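Voluntary code for gripper cells leaves the hard parts to the shop floor

Stivelham, September 2026

A new code of practice for small robot cells runs to 40 pages and took more than 308 submissions to write. Whether it will change anything on a workshop floor is harder to say.

The Stivelham code covers arms fitted with two-finger grippers and used near people. It asks operators to keep a written list of every object the arm is cleared to pick up, to record the grip force set for each, and to review the list every November. Signing on is voluntary. So far 7 firms have done so, among them Omidov and Zison.

Critics say the easy items got the attention. Section 2 spends pages on signage and floor markings, while handling metal parts such as padlocks, and anything with a cable attached, gets a single paragraph telling operators to "consider the behaviour of trailing elements."
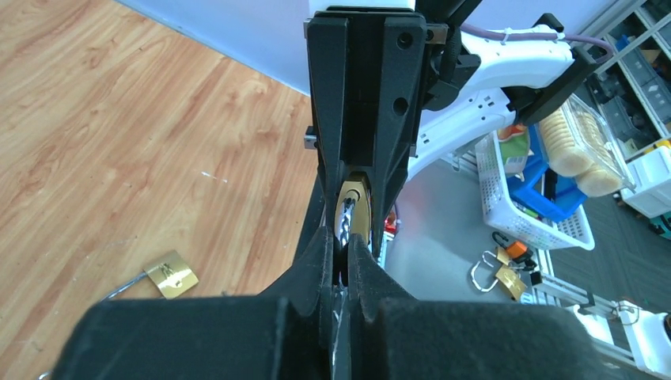 Bogdan Wilczyńska, a safety consultant who made one of the submissions, had asked for a firm rule on clearing the work area of anything not on the pick list. The final wording says surplus items "should be minimised where practicable."

"Practicable to whom?" he said. "The person running the cell is the one with a deadline. You've handed them the pen and the rubber stamp."

Shin, which coordinated the drafting, defends the softer language. A spokesperson said smaller shops would have walked away from anything stricter, and that audits could be added later. The code sets no date for that, and there is no penalty for a firm that signs and then ignores it.

Comments on the first revision can be lodged through the Stivelham office.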